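Takodach – the snack stand tidying set
README

Takodach is a small collection of recordings of people putting snacks on, and taking them off, a tiered stand. It covers filling the trays, emptying them, swapping packets between levels and clearing the table afterwards. I love this kind of everyday job, and I'm really pleased to have a whole set of it in one place!

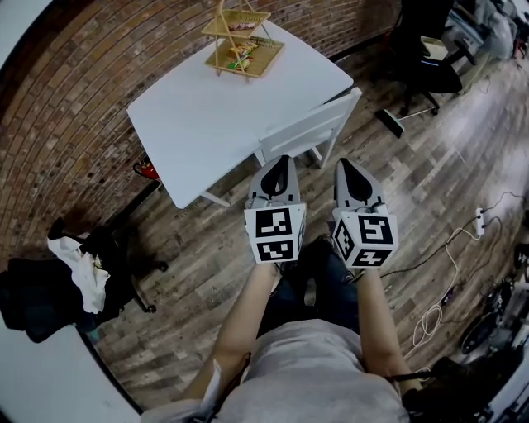
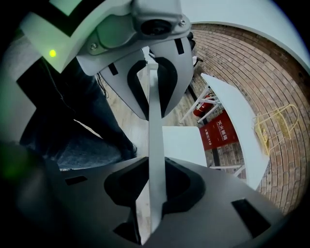
Snack stands are much more interesting than they sound. A tray has an edge to clear, a packet sags when it is lifted, and the level above is always in the way of the one beneath. The woven rattan stand on the white table has two tiers and a wire handle, and with wrappers in red, green and yellow down on the lower tray, it is easy to write clear instructions by colour ("move a green one up"). The upper tray is the fun bit – one packet too many and the whole lot wants to slide.

What you get

1,021 episodes, sorted into 41 folders
8 tasks, each with a plain-English instruction
Most episodes last under 30 seconds

Folder names give the task first, then the session. Notes are in notes.txt, one line per episode, and they are worth reading (some of them are very funny about crisps).

Known gaps

Spills are kept in and labelled "dropped". Episodes where a packet split open have been left out. Folder 30 has no notes yet – sorry, I'm working on it. There is very little fruit, and nothing in jars or tins.

Naming

"Tray" means one level of a stand, "stand" means the whole thing. Older notes from Furukawa say "shelf" for both, so please search for that word too.

Contact

Wakana Shimada looks after the labels and would love to hear about mistakes. Corrections sent by Wednesday usually go into the next update.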